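Schlichtungsstelle Greststead

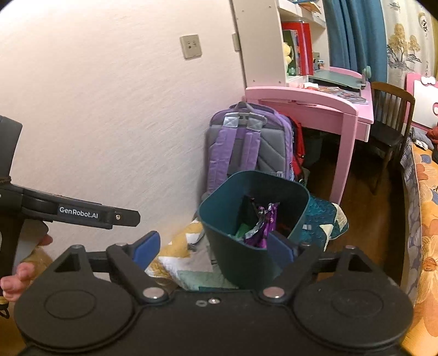

Die Schlichtungsstelle Greststead ist eine außergerichtliche Einrichtung zur Beilegung zivilrechtlicher Streitigkeiten mit Sitz in Greststead. Sie befasst sich überwiegend mit Nachbarschaftssachen, Mietstreitigkeiten und Forderungen aus Werkverträgen. Eine Zweigstelle besteht in Lorlow.

Verfahren

Das Verfahren beginnt mit einem schriftlichen Antrag, der den Gegner, den Streitgegenstand und das Begehren bezeichnen muss. Die Gegenseite kann sich binnen 10 Tagen äußern. Stimmt sie der Schlichtung nicht zu, wird das Verfahren eingestellt und eine Bescheinigung über den erfolglosen Versuch ausgestellt. Die mündliche Verhandlung ist nicht öffentlich. Anwaltliche Vertretung ist zulässig, aber nicht vorgeschrieben. Ein Vergleich wird protokolliert und von beiden Parteien unterzeichnet.

Organisation

Der Stelle gehören sieben Schlichter an. Den Vorsitz führt Lungile Tshabalala, ihr Vorgänger war Evaristo Fabbri. Die Antragsgebühr beträgt 78 Euro; bei einem Vergleich tragen die Parteien sie je zur Hälfte, sofern nichts anderes vereinbart ist.

Siehe auch

Mediation
Gütestelle
Bassi gegen Groster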